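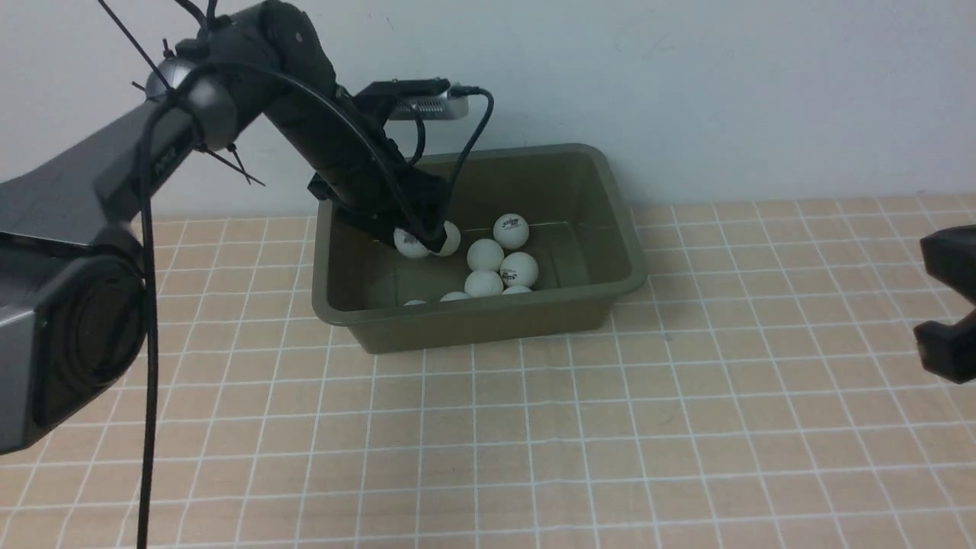
The green tub with the table tennis balls in it.

I said last time that I would write up how we sort and store the table tennis balls, as two people asked. It is not a big subject but it does take up a fair amount of my week, so I may as well get it down.

I took over the balls from Mirsad Atanasov last April. What he handed me was a cupboard with carrier bags in it, and each bag had good balls, cracked balls and balls from the old days all mixed up. People would put a hand in, get a dead one, throw it back and try again. The dead ones never left.

The first thing I did was empty every bag onto the floor and go through the lot. The total was 518. It took two evenings and I would not do it again in one go. Of those, a good third went straight in the bin, mostly with splits along the seam. Some had only a soft spot, and you have to press for that with your thumb, all the way round.

After that I bought tubs. I tried the clear ones from Prevari first, with the clip lids, and the clips went within a month. A deep bucket was no better, as you have to bend right down into it. What works for me is an ordinary open plastic tub with a flat bottom. Wide is better than deep. You can see what is in it and get your hand in without knocking things over. I don't bother with lids now. The tubs live on a shelf and the balls don't get dusty enough to matter.

Balls get checked a few at a time, which is much easier on the patience. I put a small batch in a tub, take one out, and do the same three checks. Squeeze it gently all round. Spin it on the table and watch for a wobble. Drop it next to one I know is good and listen. A cracked ball has a flat, papery sound and after a while you can pick it out from across the room.
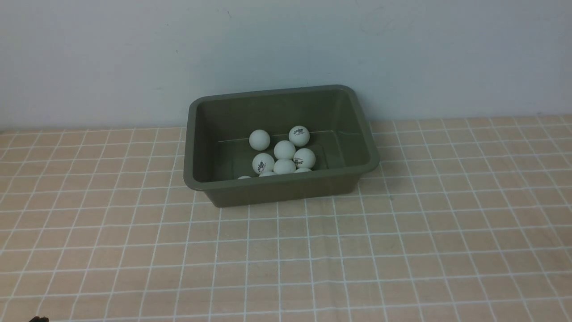 Sorting by make was Rania Shboul's idea and I was against it at first, because it sounded like more work. The trouble is that the makes do play differently. The Zovido ones are a touch harder and the Boström ones seem to slow down sooner, and if you get one of each in the same game people complain. So now I turn each ball until I find the printing. In a mixed lot like this some show a little black logo straight away and others have only plain white facing you, and those have to be rolled over to see if there is anything underneath. If the print has worn off completely the ball goes in with the practice ones, whatever it used to be. Nobody minds what they hit in practice.

Marks from bats and shoes come off with lukewarm water and a drop of washing-up liquid. Don't use hot water. I lost 6 that way, all gone slightly egg-shaped. Dry them on a towel and leave them overnight before they go back on the shelf.

I have been asked whether it would be simpler to buy a box of 1000 and stop fussing. Possibly. Stimon do one and I have looked at it more than once. But we don't get through anything like that many, and I have nowhere to put it.

Next job is the nets, two of which have lost their tension screws.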